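Hospitality in Shared Workplaces
Handout for Unit 4: The Snack Tray and the Common Table
Prepared by Marit Wallin for the Clondow short course

Welcome back, everyone, and thank you for the thoughtful notes you sent in after the last unit. I read every one of them, including the long ones (especially the long ones). Several of you asked whether we'd be getting on to food, and I'm happy to say we are, although on a rather small scale. We're going to spend this unit on the snack tray.

I know how that sounds. When I first taught this course at Craddock, a colleague asked me whether there was really two hours of material in a plate of biscuits, and I told her there was more like a week. People who look after workplaces tend to think hard about the big lunch, the visitors' morning tea and the end-of-year do, and then put out the everyday snacks with hardly a thought. Yet the everyday tray is what most of your colleagues will meet, and they'll meet it over and over.

Before you read on, please have the site sheet for Plerance beside you. You'll recall it's the open-plan one with the long rows of desks and the shared tables. We'll keep coming back to it.

1. Where the tray lives

Most offices have a kitchen or a kitchenette, and the natural thing is to leave the snacks there, next to the kettle. It's tidy and it's easy to restock. What you lose is company. A person walks in, picks something up and walks out again, and the whole visit is over before anybody else has come through the door.

A table out in the room behaves differently. People slow down near it. They put a hand on the back of a chair, they ask somebody how the morning's going, and now and then they sit. If your aim is to get two teams talking, you'll get further with a tray on a common table than with any number of cheerful posters.

Round tables are my favourite for this, and I'll admit to a bias. There's no head of the table and no end that feels like the wrong end, so a newcomer can come at it from any side without seeming to join a meeting. A small rectangular table will do perfectly well if that's what you've got, but pull it away from the wall so that people can stand on all sides.

2. Choosing the tray

You want something with a rim. It doesn't need to be deep — the height of a finger is plenty — but without an edge of some kind the wrapped things slide about whenever somebody leans on the table. A pale tray is kind to bright wrappers and lets you see crumbs, and a shape with corners, a hexagon for instance, gives small sweets somewhere to settle so they don't all roll into the middle.
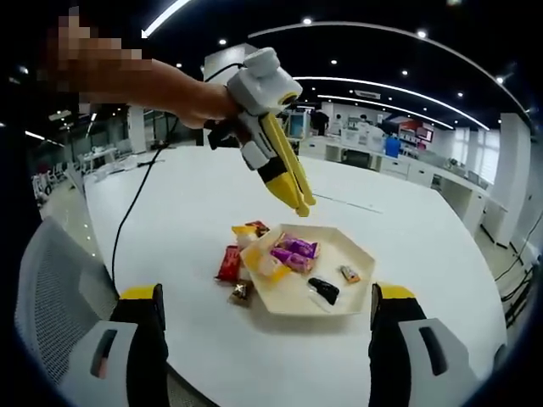

Size matters more than people expect. A very large tray looks bare by mid-morning, and a bare tray makes people shy. No one wants to take the second-last thing. A modest tray that gets topped up twice a day will always look more generous than a platter that's filled once and left to dwindle.

Do leave a bit of slack, too. I used to fuss over keeping every last packet inside the rim, and Pacita Sarmiento, who ran the floor at Zilitance while I was learning the trade, gently talked me out of it. Her view was that a few things sitting on the table beside the tray make the whole arrangement look used and friendly, and that a perfectly filled tray looks as though it's waiting for a photographer. I've come round to her way of thinking. Straighten it when you pass, by all means, but you needn't hover.

3. What to put on it

Individually wrapped snacks are the sensible choice for a shared table. They keep well, they're clean to handle and they can go back to a desk for later. Aim for a mixture of sizes: some bars for the person who missed breakfast, some middling packets, and some small sweets for the person who only wants a bit of something with their tea.

Try to mix colours as well. I don't mean anything fancy. When everything has the same wrapper, people assume it's all the same flavour and stop looking. A purple one next to a red one next to a yellow one gets a second glance, and the second glance is where the chat begins.

Please keep allergens in mind. Wrapped goods carry their own labels, which helps, but a label in small type isn't much use to someone who has left their glasses at their desk. Put a plain card by the tray, in large letters, saying where the ingredient list is kept. Keep the list itself in a folder nearby, and change it on the day you change the stock.

4. Keeping count

Here is the worked exercise we'll do together. The Plerance site bought 2,308 wrapped snacks for February. At the end of the month, 351 were left in the cupboard and on the tables, and we'll assume none were thrown out.

Taken during the month: 2,308 − 351 = 1,957

Now suppose 700 of those were bars and the rest were smaller items. That leaves 1,257 smaller items. Have a think about what you'd order next time, and whether you'd carry the leftovers forward or start fresh. There's more than one good answer, so bring your reasoning along with your total.

5. For next time

Choose a shared table you know well, at work or at a library or a club. Visit it in the morning and again in the afternoon, and write down where people stand, what gets taken first and what's still sitting there late in the day. Add a rough floor plan showing the table, the nearest desks and the way people walk past. Up to 1,000 words is fine, and sketches in pencil are very welcome.

If you can't get to a shared table, write to me and we'll find you one. Unit 5 is on hot drinks, so please bring your favourite mug.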